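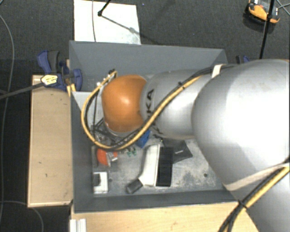 Slide 1. Odds and ends in a grey bin.

Opening

Good morning, everybody, and thank you for choosing the mending session over the coffee queue! I'm going to talk about drawers. Kitchen drawers, shed drawers, the one in the hall with the dead batteries in it. Mostly I want to talk about what happens when you sort small things properly, and why I think a lending shed like ours at Tikley lives or dies by its sorting.

(Pause here. Ask for hands: who has a drawer at home they can't fully open? Wait for the laugh and let people look at each other.)

I'll go quickly through how we started, then spend most of the time on labels, boxes and getting things back. Questions any time – shout if I'm going too fast, I do that.

Where we began

Tikley is a small place with a long main street and a lot of sheds. The lending shed opened one August with a borrowed key, two shelves and a heap of tools that people had been meaning to get rid of. We had a lovely wallpaper steamer. We had more paint scrapers than anyone could want. What we didn't have was any idea where a thing should go once it had come through the door.

So everything went in bins. Big, open bins, because they were cheap and you could see into them. I still love an open bin for some jobs, and I'll come back to that. But if you wanted a hex key in that first winter, you tipped the bin out on the floor, found the hex key, and scooped the rest back in. Then the next person did the same. I've got very fond memories of it, and very sore knees.

(Slow down for this next bit.)

The change came when we visited the tool library at Tornance. They lend out far more than we do from a room that's smaller than our porch! And I walked in and could find a bradawl straight away, on my first visit, without asking. I stood there holding it like a prize.

What Tornance does

They sort by job. We'd been sorting by what a thing was: all the screwdrivers together, all the tape together. Tornance has a box for hanging a picture, a box for bleeding a radiator, a box for fixing a puncture. Each one goes out whole and comes back whole. If you're hanging a picture you want a small hammer, a pencil, a level, some hooks and a bit of masking tape, and you want them in one go, at half past six when you've just got in.

It does mean you own several small hammers. That worried me, until I remembered the heap in our back room.

We copied it shamelessly and started with 11 job boxes. The puncture box went out the same afternoon.

Labels

Please, please write bigger than you think you need to. Our first labels were beautiful. A member did them with a proper dip pen, and from a step away you couldn't read a word. We now use thick black marker on plain card, capital letters, and we put the label on the short end of the box so it shows when the box is pushed in.

Put the contents on the inside of the lid. Draw round the awkward things. For the radiator box we drew the outline of the key in the bottom tray, and if there's a key-shaped hole when you close the lid, you know to check your pockets.

Colours are nice to have, but don't lean on them. We tried green for garden and blue for plumbing, then ran out of blue, and for a month plumbing was sort of purple.

(If time is short, skip to Getting things back.)

Bins, and when to love them

I promised I'd come back to open bins. They're brilliant for one thing, and that's arrivals. Anything that comes in goes into the arrivals bin, and there it stays until someone has looked at it, wiped it down and decided which job it belongs to. The rule is that the bin gets emptied by closing time. We don't always manage it. On a wet afternoon with a queue for the carpet cleaner I've been known to slide the whole bin under the desk and whistle.

Sorting the arrivals bin is my favourite hour of the week, I should say. You pick a thing up and turn it over and wonder what on earth it did in its last house. We had a wooden object that sat on the shelf marked Mystery until a woman came in for a drill and said, oh, that's for darning gloves. It was, too – it's the finger part! It's now in the clothes mending box and people ask for it by name.

Getting things back

We use a paper sheet called the Ditell sheet, after the street the shed is on. It has 2 columns, out and back, and a space for a remark. The remark space is the clever bit. People will tell a piece of paper that the level is a touch off, or that the tape has run out, when they'd never mention it over a counter.

We also ring people up. A friendly call works far better for us than a stern email, and you often hear how the shelf turned out.

Small parts

Screws, washers, picture hooks, fuses. We don't lend these, we give them away, and we keep them in jam jars with the lids screwed to the underside of a shelf. We started the year with 100 jars and we're always glad of more. The Uysal bakery, two doors down from us, saves us their big cherry jars, which are perfect for hinges and smell wonderful for weeks.

Try it at home

Pick one drawer. Empty it on to a tea towel and make piles by job: posting a parcel, sewing on a button, changing a bulb. Give each pile a tub or an envelope and write on it in big letters. Leave the rest in a bowl by the kettle for a fortnight and see what you reach for.

(Hold up the parcel tub. Pass it round. Get it back this time!)

There are blank lid sheets on the table by the door, and spare marker pens. Take a sheet, leave the pen.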